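Luraslow Snack Shelf Meeting, 26 Mar 2010

Notes by me, Tài Ung. I type the way I talk, so bear with it, and send me corrections before I put the paper copy up by the sink.

We started late again (parking) and went straight to the money jar. It had 21 dollars in it when I counted, plus a button. The Groker folks upstairs still owe for the pretzels and I said I'd go up and ask nicely. If that doesn't work Hứa will go up and ask less nicely.

1. What ran out

Pretzels, the plain crackers, all the tea except the licorice one. We went back and forth over the licorice tea for way too long! It stays until the box is empty and then we never buy it again. Agreed by everyone except me, and I want that written down, so there it is.

2. Granola bars

This was the big one. Last time we'd said we would try something smaller for the afternoon slump, and Hứa has been pushing for the Chewy chocolate chip ones. The wrapper says 100 CAL and the net weight is 0.84 oz, so we're talking a few good bites, and a couple of people felt you'd just end up eating two. Hứa said fine, eat two, it's still less than the muffins we used to get. I like that they're wrapped one by one, because the open tub of trail mix had everybody's hands in it and I stopped going near it back in the winter.

Somebody asked about a nut-free choice. I'm going to read the outer box properly before we call them anything of the kind, so please don't go by the front of the wrapper.
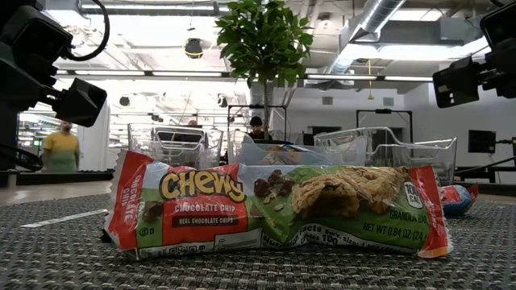
3. Where it all goes

The top shelf is too high for half of us, so bars move down to the middle one and the paper towels go up. Hứa wants a basket for single-wrapped things. I have one at home with a wobbly handle and I'll bring it in. Cereal stays put. The drawer under the microwave needs a real cleaning out (there are soy sauce packets in there older than my car, I swear) and I said I'd do it if I get first pick of whatever's still good.

4. Kekus order

We'll try one order from Kekus and see how the prices compare with our usual store run. Granola bars, pretzels, crackers, normal tea. Spending cap stays the same as before. Hứa places the order, I pick it up.

5. Anything else

The fridge smell is back. We'll talk about it in May if it's still there, or sooner if it gets worse.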